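Chapter 5
Pattern and Plain Color in the Home

Most rooms have more plain surfaces than patterned ones. Walls, floors and large furniture are often a single color, and pattern comes in through smaller pieces of cloth.

This chapter looks at scale – the size of a motif compared with the surface it covers. A small repeat can look like an even gray from across a room. A large one stays readable but is harder to match at the seams.

Key terms: motif, repeat, ground, scale.

Small black-and-white motifs on a chair seat, set against plain orange.

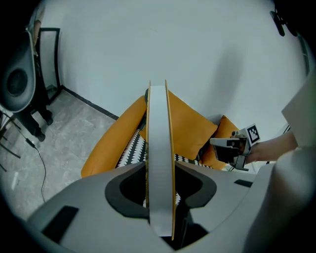
5.1 Measuring a Repeat

Lay the cloth flat and find one motif. Measure to the same point on the next.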